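Throw pillow

A throw pillow (also called a scatter cushion, an accent pillow, or in my mother's house "the one you don't put your feet on") is a small decorative pillow kept on a sofa, armchair, bench or bed. I've been writing these home furnishing entries for Surero for a while now and this is the one people write in about most, so I've let it run longer than the one on footstools.

Names

In American English a pillow is something you sleep on or toss on a couch, and a cushion is the part of the couch you sit on. British shoppers call nearly all of it a cushion. I use "throw pillow" all the way through. Bethel Mamo, my editor, prefers "accent pillow," and we've agreed to disagree.

Construction

Most throw pillows come in two parts, a cover and an insert. The cover closes with a zipper, buttons, or an envelope back where two flaps overlap. Cheaper ones are sewn shut, and then you're washing the whole thing or nothing. Inserts are usually polyester fiber, feather, down, or a mix. Foam turns up too, mostly in box-shaped pillows and bolsters, and I don't love it – it squeaks when you lean back.

An insert should be a little bigger than its cover. Two inches wider each way is the usual advice, and it's what fills out those sad floppy corners. With a dense foam insert, stick to the size of the cover.

Edges

The edge does more for the look of a pillow than the color does, if you ask me! The main kinds are:

Knife edge: front and back sewn together with a plain seam.
Piped or corded: a fabric-covered cord runs in the seam. Tidy, wears well, a pain to sew around corners.
Flanged: a flat border of fabric outside the seam.
Ruffled: a gathered strip, anywhere from skinny to enormous.
Fringed: loose threads, tassels, or the fabric's own edge pulled apart on purpose.

Ruffles and fringe get mixed together a lot, and a raw-edged ruffle that has been let go a bit frayed is really both at once. It's a softer look than piping and it goes especially well against a plain, heathery upholstery, where a cream or white pillow stands out without shouting. Frayed edges do shed in the first couple of washes, so put the cover in a mesh bag.
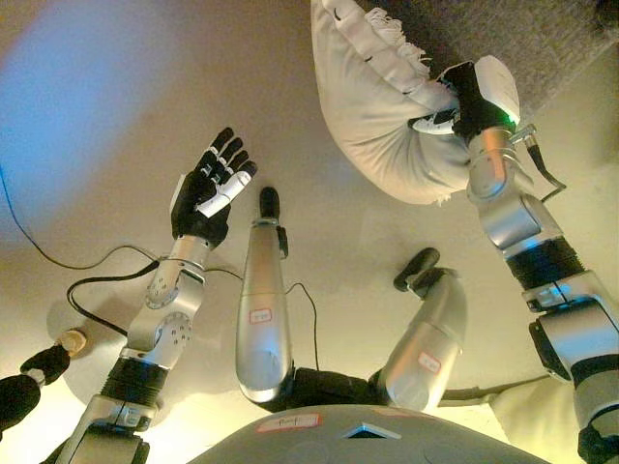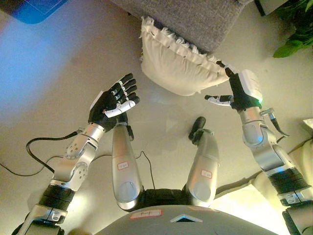 Placement

There's no fixed rule on numbers. Odd numbers look relaxed, even numbers look formal, and too many means your guests end up sitting with a pillow in their lap. Bigger ones go to the outside corners, smaller ones in front.

Then there's the question of standing a square pillow flat on its side or up on its point. On its side it leans nicely against an arm or a back and stays where you put it. On its point it looks fancy for ten minutes and then slumps. The karate chop (a dent knocked into the top edge) only holds with feather or down, so don't bother trying it on polyester, I've tried plenty.

Fringe and ruffles raise one more question, which is where to take hold. Grab the body of the pillow or a corner seam. Pulling on the trim is how stitching pops, and Huiling Du, who repaired upholstery at Mastton and read an early draft of this, says most of the trim she resewed had been yanked.

Care

Check the tag first. Cotton and polyester covers usually go in cold on a gentle cycle and dry on low. Linen is happier on a line. Wool, velvet and silk mostly want a cleaner. For a gathered edge, smooth the ruffle with your fingers while it's damp and you may get out of ironing it altogether. Fluff feather inserts every few days by pushing in from the sides. Polyester goes lumpy in the end and there's no bringing it back, but a new insert costs a lot less than a new pillow.

White and cream covers show everything. I keep 4 of them and rotate, mostly because of coffee. Blot a spill, don't rub, and work from the outside of the spot toward the middle.

See also

Bolster
Lumbar pillow
Ottoman
Slipcover
Upholstery trim

Entry last revised Oct 29, 2019. Thanks to Wondimu Adugna for catching the mix-up between flanges and piping in the older version.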